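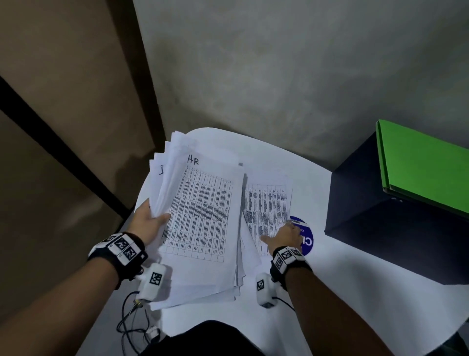
Review: Drodero wrist tracking set, with the Prorkel guideline pack

I bought this set for our small office in November, because we want to teach a robot arm to sort paper forms, and for this we need good recordings of human hands. The price was 200 for the two wristbands and 66 for the guideline pack, which comes as a PDF. I review both together, as I think one has little value without the other.

The bands are simple. A black strap, white plates with square markers, and a small unit which hangs under the wrist. They sit firmly and I could forget them after one hour. The cables I like less. They are thin and they want to lie exactly where your papers are.

Now the guideline pack. Steinar Eskildsen wrote it and he is strict. The rules I found most useful:

Keep the markers outside the sleeve, always.
Stop the recording before you fix a strap.
Use a matte table if you have one.
Do not record pages with private data. Use test prints.
Write down who wore the bands and get a signature first.

The fourth rule cost us one afternoon, but I agree with it fully. We printed 1000 pages of tables with no meaning and marked the piles by hand.

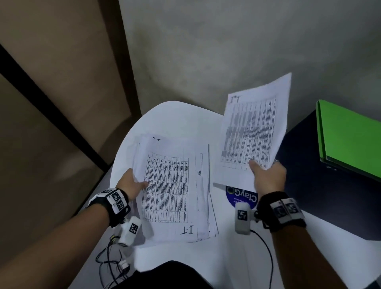 Sorting printed tables with both wristbands on.

Before this I tried the Trurnum gloves. With gloves I could not separate two thin sheets, so for paper work I prefer bare fingers and a band. The Ingvarsson set I only know from a colleague.

What I miss is a chapter about cables. The pack says "route cables safely" and then goes to the next topic. For a text about good practice this is too short. Also the check sheet for calibration stops after 200 recordings, and you must copy it yourself.

I give four stars from five. The bands alone would get three. If you already own other bands, buy only the guidelines, they work the same.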